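Section 6: Thread handling on the practice task

6.1 Before you start

This section covers picking up, passing and tensioning suture thread with two instruments. It assumes you have finished the port set-up in Section 5 and can keep both tips in view without hunting for them. If you can't, go back. Reading ahead won't fix it.

The Traltwood course notes say a new user will be comfortable with thread after 2 sessions. We have our doubts. Rekha Raju, who revised this section, kept a log of her own attempts and stopped counting at 197. Plan for more time than the brochure gives you.

You will need:
Practice tissue, pink, kept moist
Black thread, cut to length
Two instruments, checked as in 5.4
Saline and a dropper

6.2 Holding the thread under tension

1. Bring the left grasper up beside the tissue and stop. Let the view settle.

2. Open the jaws only as far as you need. Wide jaws look confident and mostly get in the way.

3. Take the thread near its end and close gently. The grip should be at the tips, where you can see it.

4. Bring in the right instrument from the opposite side. Keep its jaws pointing down toward the tissue and clear of the thread for now.

5. Draw the left hand back slowly until the slack is gone. Stop there.

NOTE: "Stop there" is the part most people skip. A straight line is all the tension you can judge by eye. Pulling past that point tells you nothing new.

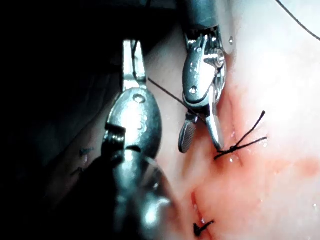 Figure 6-2. Thread drawn straight from the left grasper, running down past the right instrument.

6. Turn the right wrist so the flat, cross-hatched jaw face is in view before you try to grip.

7. Close on the thread, wait a moment, then relax the left jaws. If the line goes slack at once, you probably never had it. Start again from step 3.

CAUTION: Don't grip the same spot over and over. Patterned jaws can fray thread, whatever the packet says about it being fray resistant. Move along, or cut a new piece (order code 2405).

CAUTION: Don't rest either instrument on the tissue to steady your hand. It feels like a help and leaves dents.

6.3 If the thread looks slack when it isn't

Thread lying toward or away from the viewer can fool you. Shift the viewpoint a little before adding any pull. The Wuron trainer's manual suggests judging by the colour of the tissue at the stitch instead. We tried this and couldn't get two people to agree on the colour, so we don't recommend it for practice tissue.

6.4 Finishing up

Release both jaws, withdraw the instruments one at a time, and log your session on the sheet. Record the attempts that failed as well as the tidy ones. For cleaning, see page 375.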